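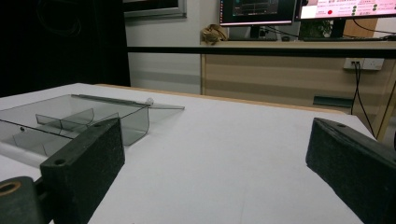
발표자 노트: 작업면 조도 측정과 보수율 설정
Skinodside 사업 결과 공유, 화요일 오후 세션

슬라이드 1. 제목

인사는 짧게 한다. 소속과 발표 범위만 말하고 넘어간다.
오늘 다루는 범위는 수평 작업면의 조도, 균제도, 반사 휘도, 보수율이다. 색온도와 연색성은 질문이 나오면 답하고 본문에서는 다루지 않는다. 제어 시스템은 마지막 부분에서 측정에 영향을 준 범위만 언급한다.

슬라이드 2. 사업 개요

Skinodside는 Wedano 행정동의 조명 개보수 사업이다. 기구 납품은 Bolix, 배치 설계와 계산은 Urbańczyk가 맡았다. 우리 쪽 역할은 준공 후 측정과 설계값 대비 검토였다.
대상은 사무실 9실. 층고와 창 방향이 실마다 다르다. 가구는 기존 것을 그대로 쓴 실과 새로 들인 실이 섞여 있다.
계약서에 적힌 성능 항목은 유지 조도와 균제도뿐이었다. 반사 휘도는 계약 항목에 없었고 측정팀이 추가로 기록했다. 이 점은 먼저 밝혀 둘 것. 뒤에 나오는 휘도 자료를 합격, 불합격의 근거로 읽으면 안 된다.

슬라이드 3. 용어 정리

초기 조도: 신품 광원, 청소된 기구, 신규 마감 상태에서의 평균 조도.
유지 조도: 보수 작업이 필요해지는 시점까지 평균 조도가 내려가서는 안 되는 하한값.
보수율: 유지 조도를 초기 조도로 나눈 값. 광속 감퇴, 광원 고장, 기구 오염, 실내면 오염의 네 계수를 곱해 구한다.
균제도: 대상면 최소 조도를 평균 조도로 나눈 값. 최대값 대비로 정의하는 문서도 있으니 인용할 때 분모를 확인한다.
청중 가운데 시설 관리 쪽이 많으면 유지 조도와 초기 조도의 차이에 시간을 더 쓴다. 설계 쪽이 많으면 바로 다음 장으로.

슬라이드 4. 설계 조건

설계 유지 조도는 책상면 기준으로 주어졌다. 실 전체 바닥 면적을 기준으로 한 값이 아니다. Urbańczyk의 계산서는 작업 영역, 인접 영역, 배경 영역을 나누고 각각에 다른 목표를 두었다.
문제는 작업 영역의 경계다. 계산서는 도면상의 책상 위치를 따랐는데 입주 후 책상이 옮겨진 실이 있었다. 이런 실에서는 도면 영역과 실제 책상면을 모두 측정했다. 보고서에는 두 값을 나란히 실었다.
계산에 들어간 반사율은 천장, 벽, 바닥 세 가지였다. 책상 상판 반사율은 입력되지 않았다. 평균 조도 계산에서는 흔한 생략이지만, 상판이 밝은 무광이냐 어두운 유광이냐에 따라 천장으로 되돌아가는 광량이 달라지고 시야 휘도 분포도 달라진다. 이 내용은 슬라이드 8에서 다시 나온다.

슬라이드 5. 측정 방법

격자 간격은 대상면의 긴 변 길이로 정했다. 가장 큰 실에서 측정점은 56개였다. 작은 실은 그보다 적고, 실별 점 개수는 배포 자료의 표에 있다.
측정 높이는 상판 표면. 수광부를 상판에 직접 올려놓고, 수광부 두께만큼의 높이 차는 보정하지 않았다. 책상이 없는 점에서는 삼각대로 같은 높이를 맞추었다.
시간대는 일몰 이후. 블라인드를 내린 상태에서 측정하고, 소등 상태의 잔류 조도를 먼저 기록한 뒤 점등 값에서 뺐다. 복도 쪽 유리로 들어오는 빛은 이 방법으로 대부분 제거되지만, 복도등이 감지기로 꺼지고 켜지는 층에서는 값이 흔들렸다. 해당 층은 복도등을 수동으로 고정하고 재측정했다.
점등 후 안정화 대기는 광속이 일정해질 때까지로 했다. 기준점 하나를 정해 연속으로 읽고, 변동이 계측기 분해능 수준으로 줄어든 다음 격자 측정을 시작했다.

측정자 그림자 문제는 꼭 말할 것. 수광부를 손에 든 채 읽으면 측정자의 상체가 기구 한두 개를 가린다. 본체와 수광부가 분리된 계측기를 쓰고, 케이블 길이만큼 물러나서 읽었다. 밝은색 옷도 피했다.

슬라이드 6. 계측기 관리

조도계는 동일 기종 두 대. 측정 전날 같은 광원 아래에서 상호 비교를 했고 차이는 교정 성적서의 불확도 안에 있었다.
확인한 항목은 영점, 사입사 특성, 시감도 보정 오차다. LED 광원에서는 시감도 보정 오차가 백열 광원 기준 교정값과 다르게 나타날 수 있다. 제조사가 LED용 보정 계수를 제공하면 적용 여부를 보고서에 기록한다. 이번에는 적용하지 않았고, 적용하지 않았다는 사실을 적었다.
휘도 측정은 점 휘도계로 했다. 착석 눈높이에서 책상면 중앙과 모니터 자리 앞쪽을 겨누었다.

슬라이드 7. 결과: 평균 조도와 균제도

작업 영역 평균 조도는 실별 막대그래프로 제시한다. 가장 낮은 실이 약 400 lx였다. 초기값이라는 점을 반드시 덧붙인다. 여기에 보수율을 곱하면 설계 유지 조도에 미치지 못하는 실이 나온다.
미달의 원인은 세 가지로 정리했다.

기구 위치 이동. 천장 안쪽 덕트와 간섭이 생겨 시공 단계에서 기구 열이 벽 쪽으로 밀린 실이 있었다. 변경 도면은 있었으나 재계산은 없었다.

출력 설정. 구동 장치의 전류 설정이 납품 기본값에 머물러 있었다. Bolix 기구는 현장에서 설정을 바꿀 수 있는 형식이었고, 설계 계산은 한 단계 높은 설정을 전제로 했다. 설정 변경 후 재측정에서는 차이가 설계 허용 범위 안으로 들어왔다.

책상 이동. 앞서 말한 대로 도면 영역은 만족하고 실제 책상면은 미달인 경우다. 시공 하자로 분류하지 않았다.

균제도는 작업 영역 안에서는 대체로 양호했다. 인접 영역까지 넓혀 계산하면 창가 열에서 떨어진다. 창가 기구가 주광 연동으로 조광되는 구조여서, 야간에 조광 신호가 완전히 풀리지 않은 실이 포함되어 있었다. 이 실의 값은 그래프에서 빗금으로 구분했다. 질문이 나오면 제어 로그를 함께 본 결과라고 답한다.

슬라이드 8. 상판 반사와 휘도

조도는 면에 들어오는 양이고, 사람이 보는 것은 면에서 나가는 휘도다. 확산면이라면 휘도는 조도와 반사율의 곱을 원주율로 나눈 값으로 추정한다. 무광 백색 상판에서는 이 추정이 실측과 잘 맞았다. 유광 상판에서는 맞지 않았다. 정반사 성분이 관찰 방향에 따라 크게 변하기 때문이다.

비교표 설명 순서는 다음과 같다.
무광 밝은 상판: 휘도가 높고 위치별 편차가 작다. 종이 문서와의 휘도 대비가 작다. 장시간 작업에서 밝다는 불만이 일부 있었고, 해당 좌석의 측정값은 다른 좌석과 차이가 없었다.
무광 중간 톤 상판: 종이와의 대비가 적당한 범위에 들어왔다. 목재 계열 마감이 여기에 속한다.
유광 어두운 상판: 평균 휘도는 낮지만 기구의 상이 비친다. 기구 발광면의 휘도가 그대로 시야에 들어오는 좌석이 있었고, 이런 좌석은 책상 각도를 돌리는 것만으로 해결된 경우와 그렇지 않은 경우로 나뉜다.

상판 마감은 가구 발주 항목이라 조명 설계 단계에서는 정해지지 않는 일이 많다. 가구 사양서에 반사율과 광택도를 적어 달라고 요청하는 것이 가능한 조치다. Wedano에서는 신규 가구에 대해서만 이 정보를 받을 수 있었다. 기존 가구는 휴대용 광택계로 측정하고, 반사율은 기준 백색판과의 휘도비로 구했다.

시간이 부족하면 이 장의 마지막 단락은 생략한다.

슬라이드 9. 보수율 재검토

설계 보수율은 네 계수의 곱으로 제시되어 있었고, 그중 기구 오염 계수가 청소 주기 가정에 가장 민감했다. 계산서의 가정은 연 단위 청소였다. 시설 관리 계약서에는 기구 청소 항목이 없었다.
두 문서의 불일치는 측정과 무관하게 발견된 사항이다. 그러나 유지 조도의 의미를 생각하면 측정 결과보다 중요할 수 있다. 청소를 하지 않는다면 초기값이 설계와 일치해도 유지 조도는 보장되지 않는다.

권고한 내용을 읽는다.
청소 주기를 관리 계약에 명시한다.
명시하기 어렵다면 보수율을 낮추어 재계산하고 초기 출력을 올린다. 구동 장치의 발열과 수명에 미치는 영향은 제조사에 확인한다.
일정 광속 출력 기능을 쓰는 기구는 광속 감퇴 계수를 별도로 취급한다. 이 기능은 감퇴분을 전류로 보상하므로 소비전력이 시간에 따라 늘어난다. 에너지 계산에서 초기 소비전력만 쓰면 과소평가가 된다.

실내면 오염 계수에 대해서는 자료가 부족하다. 벽과 천장의 도장은 이번 공사에서 새로 했고, 오염 진행은 아직 측정할 시점이 아니다.

슬라이드 10. 주광 연동 제어가 측정에 미친 영향

감지기는 천장에 있고 아래쪽 책상면의 반사광을 받는다. 책상 위에 흰 도면을 펼치면 감지기 입력이 올라가 기구 출력이 내려간다. 상판이 밝은 실에서 야간 출력이 낮게 유지된 사례도 같은 원리로 설명된다.
초기 보정은 가구 반입 전에 끝나 있었다. 반입 후 재보정을 절차에 넣을 것을 권고했다. 재보정 시각은 일몰 이후가 적절하며, 상판 위에 평상시 물건을 둔 상태에서 한다.
한 실에서는 감지기 아래에 펜던트형 기구가 내려와 있었다. 감지기가 기구의 상향광을 직접 받았다. 이것은 보정으로 해결되지 않아 감지기를 옮겼다.

슬라이드 11. 재측정 계획

재측정은 준공 6개월 후로 잡았다. 같은 격자, 같은 계측기, 같은 시간 조건을 쓴다. 격자 기준점은 바닥 타일 이음매에 맞추어 기록해 두었다. 벽 기준으로 잡으면 파티션 이동 후 재현이 어렵다.
재측정 대상은 출력 설정을 바꾼 실과 감지기를 옮긴 실을 우선한다. 나머지 실은 대표점만 읽는다.
비교할 때는 점등 누적 시간을 함께 적는다. 실별 사용 시간이 달라서 준공 후 경과 기간만으로는 광속 감퇴를 비교할 수 없다.

슬라이드 12. 예상 질문

스마트폰 앱으로 측정해도 되는가.
절대값 용도로는 쓸 수 없다. 수광부의 사입사 특성이 관리되지 않고 기종마다 응답이 다르다. 같은 자리에서 점등 이상을 찾는 정도로 한정한다.

연직면 조도는 왜 빠졌는가.
계약 항목이 아니었고, 측정 시간이 하룻밤 단위로 제한되었다. 회의실 두 곳에서만 얼굴 높이 값을 읽었고 배포 자료 부록에 있다.

측정점 수를 줄일 수 있는가.
평균만 필요하면 줄일 수 있다. 균제도를 판정하려면 최소점을 놓칠 위험이 커지므로 격자를 유지한다. 기구 간격과 측정 격자 간격이 정수배로 맞물리지 않는지도 확인한다. 맞물리면 모든 점이 기구 바로 아래에 놓여 평균이 높게 나온다.

설계 프로그램마다 결과가 다르지 않은가.
같은 배광 자료와 같은 반사율을 넣으면 차이는 크지 않다. 현장 차이의 대부분은 입력 조건에서 나왔다. 슬라이드 7의 세 항목으로 돌아가서 답한다.

배포 자료

실별 측정표, 격자 도면, 계측기 교정 이력, 휘도 비교표, 회의실 부록. 출력본은 입구 탁자에 두고, 파일은 세션 종료 후 사업 공유 폴더에 올린다. 휘도 비교표의 단위는 전부 cd/m²이다.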